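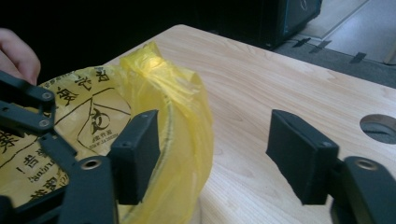 Unit 4: Sorting and Storing Waste at the Point of Use

Reading for this unit: chapter 6 of the course pack, and the Lundley Clinic case at the end of this handout. Bring the case to class with your notes on it.

4.1 What the unit covers

Unit 3 dealt with the categories of health care waste and the rules that define them. This unit covers the first few feet of the waste's path: the room where it is made, the container it goes into, and the place it waits for pickup. Transport and treatment come in Units 5 and 6.

Most of the cost of a waste program is decided in the room. Once ordinary trash goes into a container for infectious waste, it has to be handled as infectious waste all the way to the end. Staff should never reach into a container to take something back out. A sorting mistake is therefore permanent, and the facility pays for it by weight.

4.2 Terms

General waste: packaging, paper towels, food scraps, office paper. Handled like household trash.

Infectious waste: items soaked with blood or body fluids, cultures, and other material that local rules place in this group. Check the rule itself. The wording differs from one state to another, and the difference between "soaked" and "stained" matters a great deal on a busy ward.

Sharps: needles, blades, lancets, broken glass that has touched a patient or a sample. Sharps go in a rigid container whatever else is true of them.

Pharmaceutical waste: expired or partly used drugs. Some are also hazardous chemical waste and need their own container.

Point of use: the place where the item becomes waste. The container should be within arm's reach of it for sharps, and in the same room for everything else.

4.3 Color coding

Colors are a shortcut for people who are in a hurry. They work only if they mean the same thing in every room of the building.

There is no single worldwide color code. Yellow is used for infectious waste in many countries, including China. Red is the usual color in the United States. Black or clear liners are common for general waste. A facility that buys liners from more than one country can end up with two colors for one category, and new staff will guess wrong.

Points to remember:

Color does not replace the label. A bag for infectious waste also needs the biohazard symbol and whatever wording local rules call for.

The wording should be in a language the staff and the hauler can read. Where they read different languages, use both.

Keep the color of the bag and the color of the bin the same. A red bag in a gray bin is read as trash from across the room.

Write the color code on one page and post it at each container. Do not post the whole policy.

4.4 Choosing a liner

Liners fail in two ways. They tear when something with an edge presses on them, and they split at the seam when they are overfilled. Thicker film helps with the first problem. Only a filling limit helps with the second.

When comparing liners, look at the thickness of the film, the type of bottom seal, the rated load, and the size of the bag against the size of the bin. A bag that is too small slips down inside the bin and lets waste fall between the bag and the wall. A bag that is too large folds over itself, and the folds hold fluid.

Other things to check before ordering: whether the bag is meant for steam treatment or for incineration, whether the printing stays readable when the bag is full, and whether the bags come on a roll or folded flat. Flat bags take longer to open with gloves on. That sounds minor, but a slow bag is a bag that does not get changed.

4.5 Filling and closing

Fill to three quarters and stop. The empty quarter is what lets the bag be gathered, twisted, and tied.

Do not press waste down to make room. Pressing forces air out of the bag toward the face of the person doing it, and it can drive a stray needle through the film.

To close, gather the neck, twist it, fold the twist over, and tie or clip it. Carry the bag by the closed neck and away from the leg. Do not carry two bags in one hand.

If a bag is leaking, place it inside a second bag of the same color. Do not empty one bag into another.

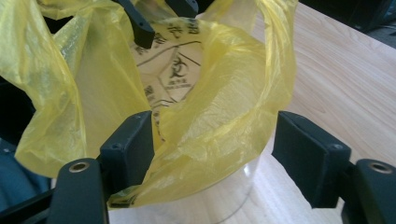 4.6 Storage before pickup

The holding area needs a door that locks, a floor that can be washed, a drain or a spill kit, and enough light to read a label. It should not be used for anything else. Clean linen and paper goods are the items most often found in there, and they have to be moved every time.

How long waste may wait depends on the rule and on the temperature. Many rules allow longer storage if the room is kept cold. Work out the longest gap between pickups in the year, including holidays, and size the room to that. A room sized to the average week will overflow in the worst one.

Keep a log at the door. For each load that comes in, write the category, the weight, the unit it came from, and the time. The log is used again in Unit 5, where it is matched against the hauler's receipt.

4.7 Working out the cost

The basic sum is simple. Multiply the weight in each category by the price for that category, then add the container cost and the pickup fee. What makes it hard in practice is that many facilities know only the total weight on the invoice.

Worked problem. A facility sends out 2000 pounds of infectious waste in a month. A one-month audit finds that 256 pounds of it was packaging and paper towels that should have gone to general waste.

Share sorted wrongly: 256 divided by 2000 is 0.128, or 12.8 percent.

If the facility pays 9 times as much per pound for infectious waste as for general waste, and we call the general price one unit, then the wrongly sorted material cost 256 x 9 = 2304 units. Sorted correctly it would have cost 256 units. The difference is 2048 units for the month.

Note that the difference is 8 times the general price per pound and not 9. The material still has to be thrown away somewhere. Students often leave this out.

4.8 Case: Lundley Clinic

Lundley Clinic is a small outpatient site with a lab, a procedure room, and a row of exam rooms. It bought its liners from Tanora until February and then changed to El Fassi because the price per roll was lower. The bins stayed the same. They had been supplied by Toltance with the first liner contract and have a wide rim with an inner ring.

Within a few weeks the cleaning staff reported that bags were slipping off the rim. The new bags were the same stated volume as the old ones but narrower and taller. Staff began knotting the bag at the rim to hold it in place. The knot took up part of the bag, so bags filled sooner and were changed more often. The number of rolls used went up, and the lower price per roll was gone by the next order.

The clinic also had infectious waste bins in every exam room, although most visits there produce no infectious waste at all. The clinic manager wanted to take them out. The nursing lead wanted to keep them, on the ground that the rare case is the one that matters and nobody should walk down a hall with a soaked dressing.

Questions for discussion

1. What should the clinic have measured before it changed suppliers? Name the two measurements you would make first.

2. Volume was the figure used to compare the liners. Which figure from section 4.4 would have caught the problem?

3. Is there an arrangement for the exam rooms that meets both concerns? Say where the container would stand and who would move it.

4. Draft the one-page color notice for the exam rooms. Keep it short enough to read from the doorway.

4.9 Before the next class

Write up question 3 in one page. Include a rough floor sketch with the container positions marked. Hand drawing is fine.

Read the first half of chapter 7 on manifests and receipts. Skip the section on rail transport, as we do not use it in this course.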